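Dating a secondhand book on armored trains

Posted by Ifeoma Ogbonna
February 21, 2020

I picked up a hardcover on armored trains of the First World War at a library sale in October. The title page gives Lemaire as the publisher but no year, and the page after it, where the copyright notice should be, has been cut out. It has fold-out line drawings at the back and a map of rail gauges in the east. Inside the back board someone has penciled 2127. Is that a print number? I'd like to know which edition I have before I put it on my shelf list.

Clotilde Chevalier
The penciled number is almost certainly a dealer's stock number. Print numbers are stamped or printed, and normally up front. Look at the fold-outs instead. My copy is the first edition and has 11 of them, all on thin cream paper. The reprint dropped the gun carriage drawings and put the rest on white coated stock. 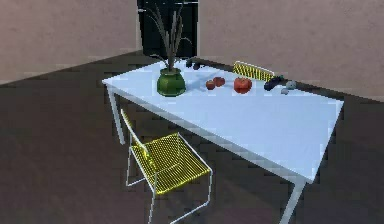 Also check the last numbered page. The first edition stops just short of 400 and the reprint runs past it, as the index was redone. If you have the dust jacket, the price on the front flap will settle it. Mine has been clipped, so I can't tell you what it should say.

Valentin Hoarau
No idea on the edition but I paid 30 dollars for mine and it was missing the map. Good book. The chapter on Dridus is weak.

Hjørdis Fagerlund
Clotilde is right about the paper. One more thing to look for: in the first edition the caption under the third drawing spells the builder's name "Solurel" with one L. It was corrected to Solurell in the reprint. There is a third version, a paperback from Lado, but it has no fold-outs at all, so yours can't be that one.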